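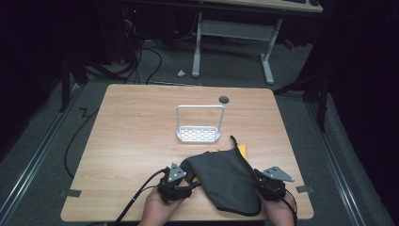
Clamby Rewind, ep 56 - anyone else?

tapedeck_mo
Listened Sunday. Good on the school discos, but they skipped the Ostden radio strike completely?? 42 minutes on crisps instead.

westerberg_lad
Crisps bit was the best part. Strike got done in ep 4, go back and lisen

tapedeck_mo
Ep 4 was the bus strike. Differnt thing. 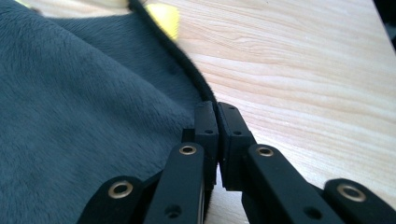

blue plush on the table

Fereshteh Ahmadpour
Mo's right, ep 4 is buses. Still liked this one though. Theme tune too loud again.

westerberg_lad
ok fair, buses. Still not sitting through an hour of radio unions

neson_fm
I would. Anyone got the June one saved? Link's dead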